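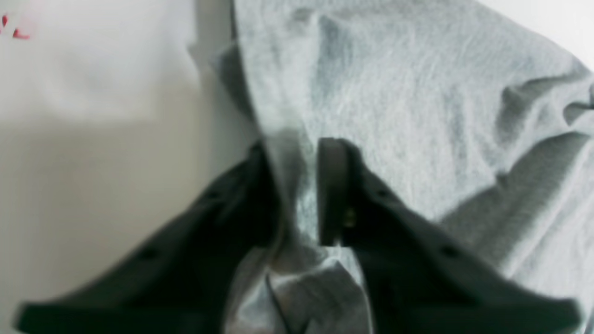

Natnael Tsegaye has run the mending shop in Hinds for 16 years. He learned on sweatshirts. "Everybody owns one, and the cuffs always go first," he says. 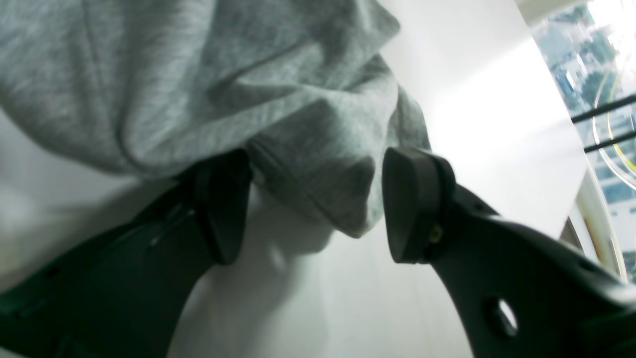
Gray knit fabric, up close.

He charges by the job and keeps no website. Most work comes by mail from Poltov — up to 122 parcels in October. 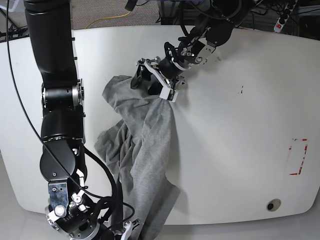
The building dates from 1852, and the stairs are steep. His landlord, Angus Quinlan, wants to sell. "I told him I'd stay if the new owner lets me," Tsegaye says.

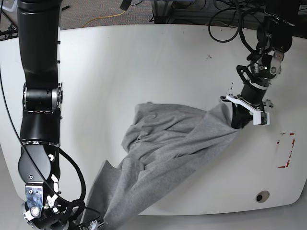
He has looked at a unit in Lonov, but the rent was $400 more a month. "I can't sew that fast."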